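Project Punutell: teaching an arm to fold clothes
Progress report, second half
Sudheer Achari

3. Collecting the examples

The plan in January was to drive the Kelby arm by joystick and record that. Took ages. One T-shirt fold was four minutes and most of it was me backing the thing out of a corner. After 12 of these we dropped it and went over to the hand-held gripper, which you just hold and use like tongs while it records. Much quicker, and you can take it to where the clothes are instead of the other way round.

Target was 1,000 folds. We have 395 that passed checking. Another 55 were thrown out, mostly because the tracking got lost or my sleeve was over the lens.

Rules we settled on:
- garment starts flat, front or back, doesn't matter
- one fold at a time, stop, let go, then the next
- no using the other hand to help (harder than it sounds)
- if a grip slips carry on, dont restart

That last one was argued over. Warrier's notes say keep only clean runs, but then the model never sees a recovery, so we kept the slips in and tagged them.

3.1 Coats and jackets

Shirts were done on the lab bench in Hirkasbridge. Jackets needed more room so these were done on beds, in ordinary bedrooms, which also gives us different light and different covers under the garment.

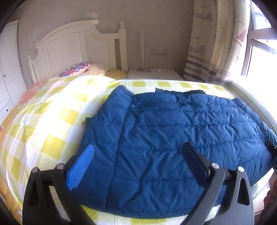 Fig. 4. Quilted jacket laid flat on a checked bedspread, gripper at the near side.

Padded stuff is a pain. The fingers close on the filling and you think you have hold of both layers when you only have the top one. Best results came from going in low at an edge and lifting slowly. Glare from windows is the other problem, pale bedding washes out and the edge of the garment is the only thing left to track against. Dark jackets come out alright for this, light ones we havent tried enough.

3.2 Still to do

More jackets, almost all the set is shirts. Hoods. Sort the file names, two of us used different ones. First training run goes on once the labels are in, results in section 4.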